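Flekden open day: the planner

I went to the Cilico open day at Flekden in August mostly to see Igwe, their navigation software. The talk promised a planner that "copes with any home". Two hours later I'd seen it cope with simulated ones.

Tanko Aliyu ran the session and was fair about questions. Igwe is tested on 1375 made-up floor plans, and he put the overnight results on the wall. Failures were filed under "other", which I'd have liked opened up. Someone asked how many real flats had been tried. Two, he said.

The corridor run was the one he lingered on. A blue thing shaped like a slipper lies on the planks short of the far door, and the planner has to decide whether it matters. The walls are very clean. Mine aren't.
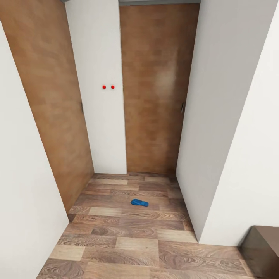 Getting there

Bus 30 stops outside. Coffee is extra.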